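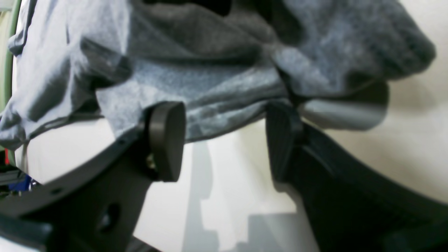 **Clube de Robótica Zapata · Oficina de Manipulação · página mantida por Jolien Verstraete**

# Como ensinar o braço a pegar numa T-shirt (e desconfiar do resultado)

Todos os anos chega alguém ao clube convencido de que vai pôr um robô a dobrar roupa em duas tardes. Viu um vídeo. O vídeo tinha cortes, mas isso ele não viu. Este tutorial serve para a parte que vem antes da dobra: levar os dedos até ao tecido, levantá-lo e saber se ficou mesmo preso. Quem quiser a dobra completa pode ler a página do grupo Prindis, com as reservas que explico mais abaixo.

Parto do princípio de que já sabem ligar o braço, fazer a calibração e parar tudo com o botão vermelho. Se não sabem, voltem à primeira sessão de terça-feira.

## O que precisam

- O braço com os dois dedos pretos e as almofadas redondas nas pontas
- A câmara de pulso, já montada
- Uma T-shirt de algodão cinzento mesclado
- O programa Misard, na versão que está no computador da oficina (não atualizem)
- Um caderno. De papel.

A T-shirt cinzenta é uma escolha deliberada. Uma camisola vermelha contra a parede clara é um exercício de detetar vermelho, e quase qualquer código o resolve. O mesclado tem fibras claras e escuras misturadas, e as dobras vão do quase branco ao carvão conforme apanham luz. Se o vosso detetor aguentar isto, talvez aguente outra coisa.

## 1. Verificar as almofadas

Com o braço desligado, passem o dedo na face de cada almofada. Pelo de algodão acumulado muda a aderência mais do que qualquer parâmetro que vão afinar a seguir. Limpem com um pano ligeiramente húmido e deixem secar.

Depois vejam os parafusos. Um deles, o de cor de latão, junto à almofada do dedo esquerdo, fica meio escondido na sombra e é fácil esquecê-lo. Apertem à mão, sem força. No ano passado um grupo passou uma sessão inteira a culpar a rede neuronal por uma almofada que rodava.

## 2. Pendurar o tecido

Pendurem a T-shirt amarrotada, com a bainha irregular virada para baixo. Não a alisem. Os grupos que alisam conseguem números lindos e depois não os repetem diante de ninguém.

Deixem uma folga confortável entre o tecido e a parede. Luz lateral, se possível sempre do mesmo lado; na nossa bancada vem sobretudo do alto, à esquerda, e o dedo direito fica bastante mais escuro na câmara. O programa tem de viver com isso.

## 3. Aproximar por baixo

Há duas maneiras de chegar ao tecido:

1. **Pela frente**, a fechar sobre uma dobra. Funciona quando há uma dobra saliente e falha quando os dedos empurram o pano em vez de o agarrar.
2. **Por baixo**, com os dedos abertos e as almofadas a subir contra a bainha. O tecido cai sobre as duas pontas e fica apoiado em dois pontos antes de fecharem.

Usamos a segunda. Subam a velocidade baixa e parem quando o pano fizer bojo por cima das almofadas. Não é preciso que cheguem à mesma altura, e com o pulso inclinado nunca chegam.

Atenção: apoiado não quer dizer preso. Com os dedos abertos, o pano pousa ali por peso próprio e mais nada. Já vi três relatórios que contavam este momento como preensão.

## 4. Fechar e levantar

Fechem devagar até a corrente do motor subir e mantenham um segundo. Depois levantem a mão aberta de largura, não mais. Se o tecido escorregar, abram, recuem e repitam a aproximação. Não aumentem logo a força: costuma ser a posição que está errada.

O Misard tem um botão chamado «Preensão automática». Podem experimentar. O que ele faz é procurar a zona mais contrastada e ir até lá, e numa T-shirt mesclada a zona mais contrastada é muitas vezes uma sombra. Cuidado também com a sombra da própria garra na parede: tem contornos em degraus, muito nítidos para um detetor de arestas, e houve quem tentasse agarrá-la.

## 5. Registar sem se enganar a si próprio

Escrevam no caderno o resultado de cada tentativa **antes** de olharem para o que o programa diz. Só há três resultados:

- `preso` – o pano sobe com os dedos e continua lá ao fim de cinco segundos
- `apoiado` – sobe, mas cai ao rodar o pulso
- `falhou` – o resto

O Obaidul Debnath, que programou a nossa rotina de registo, queria uma quarta categoria, «quase». Recusei. Com um «quase» disponível, passa tudo a ser quase.

Façam 18 tentativas por configuração e amarrotem o pano de novo entre cada uma. É aborrecido. Menos do que isso e estão a medir a sorte.

## Sobre os números dos outros

A página do Prindis anuncia um modelo treinado com 2,127 demonstrações. Pedi-lhes o conjunto e recebi 622 ficheiros; os restantes, disseram-me, eram as mesmas gravações espelhadas. Espelhar gravações é legítimo. Chamar-lhes demonstrações parece-me abuso, sobretudo com uma luz que vem sempre do mesmo lado.

Também ouvirão dizer que com cerca de 1,000 exemplos o problema fica resolvido. Perguntem com que pano. Perguntem se alguém mudou a lâmpada.

## Problemas frequentes

**A imagem sai tremida.** O braço ainda está a mexer-se. Esperem meio segundo antes de capturar, ou aceitem algum arrasto nas margens do tecido. As arestas dos dedos costumam aguentar-se melhor.

**O detetor marca um dedo como tecido.** Acontece mais com o direito, por estar na sombra. Apliquem a máscara fixa da garra e refaçam-na sempre que alguém desmontar a câmara.

**Objetos pequenos no canto da imagem.** Coisas coloridas ao fundo, vermelhas ou azuis, desviam o equilíbrio de brancos automático. Fixem-no à mão.

**Funcionou ontem e hoje não.** Então ontem também não estava a funcionar assim tão bem. Repitam as 18.

Para o encontro de Pludidton, em dezembro, cada grupo leva o caderno original, com as falhas lá dentro. Folhas passadas a limpo não entram na avaliação.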